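Chapter 4
Where Things Go: Storage and the Habits of a Household

Most people believe they have too little storage. Most people are wrong, though it is unkind to say so while they are holding an armful of table linen. When households in the town of Clemby were asked to list everything kept in one kitchen unit, the longest list ran to 296 items, among them 39 takeaway menus and a key to a house sold the previous May. The owners described the unit as "mainly cutlery".

This chapter is about how belongings settle. Left alone, they behave rather like silt. Heavy things sink to the bottom drawer, light things drift to the top, and whatever was carried in last stays on whichever flat surface was nearest the door. Planners call this the landing zone. Families call it "just for now", a period which in the Clorosberg diaries lasted anything up to eight years.

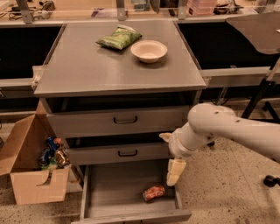 Yule objects to the whole idea of a landing zone, arguing that a surface is only ever a drawer that has lost its nerve, and that giving the muddle a name merely encourages it. Hotard takes the gentler view – people put things down because they have hands and get tired. We shall side with Hotard for most of this chapter and return to Yule when we reach the garage.

Before going further, you will need three terms. Reach is how far a person must stretch or stoop to put something away. Turnover is how often the thing is wanted. Drift is the distance between where it is meant to live and where it was last found. A fish kettle has poor reach, almost no turnover and no drift whatever. Scissors are the opposite in every respect, and have a section to themselves.

4.1 Measuring reach

Stand in front of any chest of drawers at home and, without opening it, write down what each drawer holds. Now open them. Keep both lists, however embarrassing the second one is – you will want them for the exercise on turnover in section 4.3.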